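The Trial Period

By the time the crate from Clateck arrived, my aunt had already decided to send it back, and she had written the return label herself in her good handwriting and propped it against the register where I would be sure to see it. She was not against machines. She had loved the old taffy puller in the window so much that when its motor died she kept it there for years with a plant on top. What she was against was paying for something to do a job she enjoyed, and she enjoyed, more than anything else in the world, putting candy into bags for people.

But her wrists had been bad since March, and the doctor had used a word that she repeated to all of us as though it were the name of a rude neighbor. So I had sent away for the Grendska pair, which is what Clateck calls its two arms when you buy them together, and which cost, with the scoop attachment and the support plan, 3172 dollars. Without the support plan it was 3060. I chose the plan. I know myself, and I have never once put a bookcase together without a shelf facing the wrong way.

The trial ran until 21st June, after which they would either take the money or take the arms.

The support plan turned out to be a man named Shahab Babaei, who drove up from Imon with a thermos and a folding stool and the softest voice I have ever heard on a person whose work involves bolts. He set everything up in the back room of Bagheri's (the shop has my grandfather's name, and mine too, though I had not worked in it since high school), and he asked my aunt where she would like the candy to go.

"On the shelf," she said, "where it goes."

"I meant for the arms," he said.

"I know what you meant."

He nodded as if this were a perfectly useful answer and drank some tea.

I should say what the thing was supposed to do, because the booklet made it sound grander than it was. You put your candy out in open trays, you showed the arms what you wanted by guiding them through it, and after enough showings they were meant to manage by themselves. One arm would steady the dish and the other would scoop. The booklet recommended 121 showings for a new task. My aunt read that number aloud twice and then asked Shahab whether he had ever trained a teenager for the summer, and he said he had a nephew, and she said well then, and for the first time that morning she looked at the arms with something close to sympathy.

The trouble was that somebody had to do the showing, and it could not be me. I tried. I took hold of the handles and steered that poor scoop into the wrapped candies and came up with one, which I then dropped. I tried the lollipops and got a scoop so full of sticks that it looked like a bird's nest. My aunt stood behind me with her arms folded, and I could feel her not saying anything, and it went on for as long as she could bear it.

"You're digging," she said. "You don't dig. Move over, sweetheart."

The handles were light, much lighter than our iron scoop, and Shahab fixed them so she could rest her elbows on a cushion while she worked. She had her own way with a scoop, coming in low along the side and giving a little roll at the end so that the round candies settled themselves, and I had watched her do it all my life without ever seeing that there was a way to it. The arm did the roll too. It had no choice, of course, it was only following her hands, but she stopped and leaned closer to look at it.

"Do that again," she told it, and then laughed, because she was the one who had to do it.

I went out front to mind the register. Through the doorway I could hear her talking, and I assumed for quite a while that she was talking to Shahab, until he came out to buy a bag of licorice and she kept right on. She was telling the arms about the orange ones. She was telling them that children always want the color you have just run out of, and that you never fill a bag to the top because then they can't fold it over, and that there was a man who came in every year before his wedding anniversary for peach drops and would not say a word, and you were not to rush him.

"Does it learn from the talking?" I asked Shahab.

He considered the licorice. "There's no microphone," he said. "I haven't mentioned it to her. Do you think I should?"

I thought about it for some time and said that I didn't think so.

They did not get good quickly. I would like to be fair about this for anyone who is thinking of sending away for a pair of their own. For days the left arm would reach for a plate and stop short of it, as if it had remembered something it left on the stove. Small loose candies were easy, wrapped ones were hard, and lollipops were a disgrace. Shahab had to come back 3 times, and each time he brought the folding stool in before the tools, and each time my aunt had the kettle on already and a tray set out with the gold cutlery, which does not come out for me.

On the last evening of the trial I found the return label still propped by the register. I asked her what she wanted to do, and she said she was busy and I could ask her later, and she went into the back room and switched on the light. I heard the cushion being patted into shape. I heard her pull up her chair, and then her voice, patient and a little bossy, starting over from the beginning with the reds.

I turned the label over. It was good heavy paper, so I wrote the week's order for paper bags on the other side, and went in to see if she wanted tea.

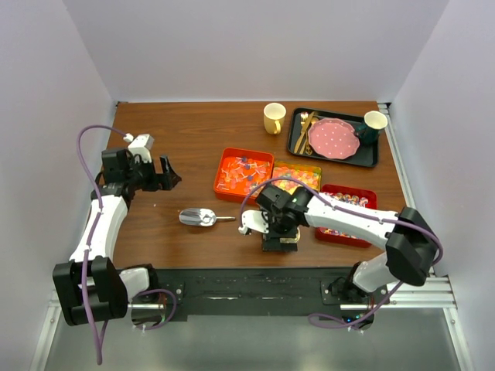

Does a shop need the support plan to use the Grendska pair?

The arms can be bought without it. The plan pays for a technician to set them up and to come back during the trial, and the showings still have to be done by someone in the shop.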